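# Visit to the Hotine table shop, February

Gun-woo Bang met us at the side door at 9:30 and took us straight through to the finishing room. The sawing and gluing happen in another building, which was closed to visitors, so the tour was mostly about surfaces. There were 26 of us, split into two groups.

Hotine makes tables for offices and school libraries. The current line is called Nosia and comes in one height and three lengths. Bang spent most of his time on the pale finish, which he said now outsells the darker ones. Customers like it matte, and matte is harder to keep clean-looking during inspection.

Tops are checked by eye under side lighting. The checker looks along the grain first and then across it, and anything that catches the eye gets a second look.

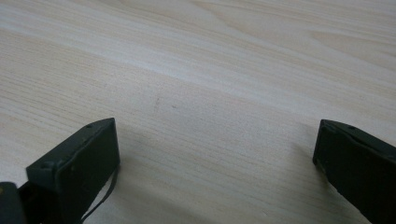 *Pale tabletop with a small, faint dark mark near the middle.*

A mark like that is first tried with a soft eraser, then a damp cloth. If it stays, the top goes on the rework rack. Specks that follow the grain are usually let through. Ngân Châu from our group asked where the line is drawn, and Bang said it comes down to whether you can find the mark again after looking away.

We were allowed to try it ourselves on a row of 7 rejected tops. I missed two of the faults.

The second half covered packing, with foam corners and a paper sheet between tops. Coffee was in the front office. The shop takes visitors again in the fall, and groups need to book through the office. Parking is behind the Premska warehouse.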